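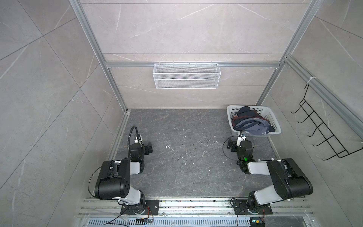 Can a robot learn to fold a T-shirt just by copying people? It can learn to fold that T-shirt, more or less, and then you hand it a different one and the trouble starts.

Print this page | E-mail this article

I've been chewing on this since August, when my old flatmate Iraklis Koutsoukos sent me the Uratska paper with the message "read section 6 and then ring me". I read it, rang him, and we argued for most of an evening. He thinks it's a triumph. I think it's a very good paper with the wrong headline on it.

The headline is that if you collect 1,000 demonstrations, with a person steering both arms through the whole job, the policy gets good at folding. Fine. I believe it. But section 6 is where they try it with 202 demonstrations, picked so that the clothes start out in as many different messes as possible, and the small set does nearly as well. Surely that's the story! (Iraklis says I only like it because I'm lazy. He may be right.)

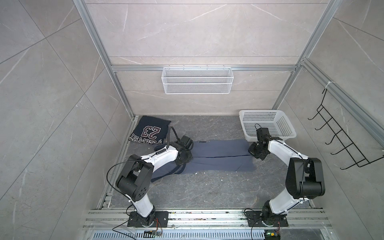 Two arms, one garment: the grippers at either end of a grey-blue top.

People who haven't tried this stuff tend to think the hard bit is the fold. I spent a summer on a cloth project at Otville and I'd say the hard bit is everything before it - finding an edge, getting hold of one layer instead of two, deciding which way round the thing is. A mug is a mug from any side. A vest dropped on a floor has no shape at all until you give it one, and the next time you drop it you start over.

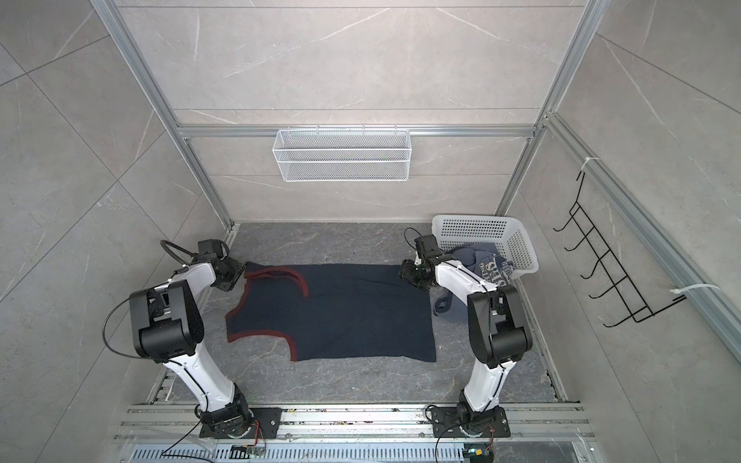
A navy top with dark red trim, laid out flat on the workspace floor.

So if every one of your demonstrations starts with a nicely spread garment, you've taught the robot the easy half a thousand times. Manolis Kokkinos made this point in a talk at the Nikolaidis workshop and got some rather stiff questions for it. One chap wanted to know how you'd even measure "messy". Good question, and the paper's answer (three people score each starting pile by eye) is a bit homemade for my taste. 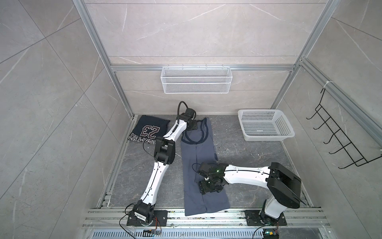

Both arms at a slate-grey sleeveless shirt, with a folded navy "23" T-shirt to the left.

Where I part ways with Manolis is on what to do next. He'd throw out the big data sets. I wouldn't - Cluvik have a huge one and I'd happily use every minute of it. I'd just like whoever records the next lot to spend the first week being difficult: inside-out sleeves, two shirts tangled together, a hem tucked under. And write down the failed goes too, please. We binned ours at Otville and I still regret it.

Iraklis wants a rematch once the code is out.

14 shares | 6 comments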